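## 4. Folding T-shirts at the Flerley table

These steps cover plain short-sleeved tees. Collared shirts are in section 5.

1. Wipe the tabletop and let it dry. Put the basket in a far corner where your elbows won't catch it.

2. Lay one shirt in the middle of the table, hem toward you, and smooth it from the hem up.
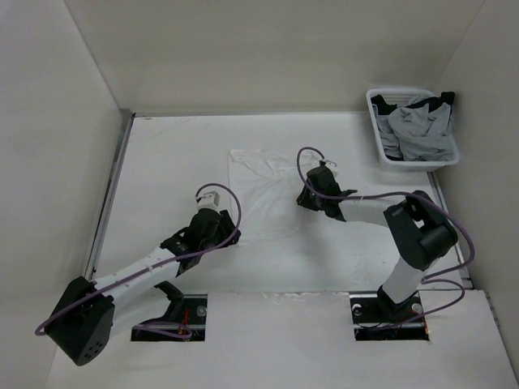
Shirts sent over from Venard are nearly all white, and white on a white top is hard to read. Look for the thin shadow along the hem and side instead of the fabric colour. Most of the smoothing is left at the end nearest the back wall, where the shirt is still crumpled while the lower part is mostly flat. Work those creases outward with an open hand.

 **Note:** If you can't find the edge, dim the overhead light to 80 on the Trorklow dial. Put it back to full when you finish.

3. Bring the near edge square to the table. Don't tug at one corner; hold both and shift them together.

4. Check the piece before going on. A near edge with a slight slope is fine at this stage. Soft ridges along the far edge, as in the picture, need to be pressed down before the next fold.
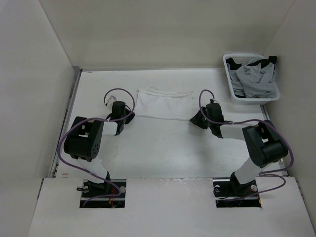
5. Fold in half, then in half again, and place the shirt in the basket with the folded edge up.

**Caution:** Do not stack damp shirts. Colour from a printed tee can mark a white one overnight.

Stained or torn shirts go in the Dimitriou bag. Questions about sorting go to Saranya Thevar.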